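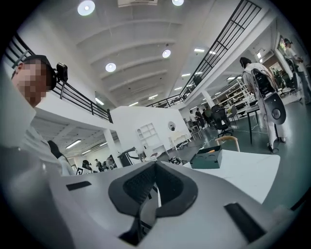
Arnuvdale Community Swap – FAQ
Updated July 2019

What can I bring?
Clean stuff that works. Clothes, books, kitchen things, toys, small furniture if you can carry it in yourself. No mattresses, no car seats, no paint.

Is there a limit?
13 items per household. A bag of baby clothes is one item. A box of books is one item too, within reason.

Do I have to bring something to take something?
No.

Where is it?
The old Pridmont store, Faltembridge Road side. Parking in back – the front spaces belong to the dentist, please don't. Bus 641 stops across the street.

What time?
Drop-off from 9. Doors open at noon, we close at 5. Can't hold drop-offs overnight, there is no room.

Can I sell things?
No selling, no trading for cash in the parking lot either. We had complaints in April.

Do electronics count?
Yes, if they have the cord. Tape it on. Nothing with a cracked screen or a swollen battery.

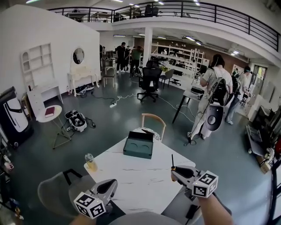

Yeh wrote in to ask whether you can reserve something you spotted at drop-off, as the good lamps were gone last time before the line even moved. Sorry, no. First come. We do put new things out all afternoon so it's worth hanging around.

What about food?
Sealed and in date only, goes on the shelf by the door. Home canned stuff we can't take.

Can kids come?
Sure. Under 12 with an adult.

What happens to leftovers?
Most goes to the thrift store in Faltembridge. You can take your own things back untill closing, after that they go on the truck.

I got home and it doesn't work. Now what?
Bring it next time and tell us at the desk. We'll recyle it. No swaps for a different one.

Do you need help?
Always – mostly with folding tables at closing. Just show up and ask at the desk.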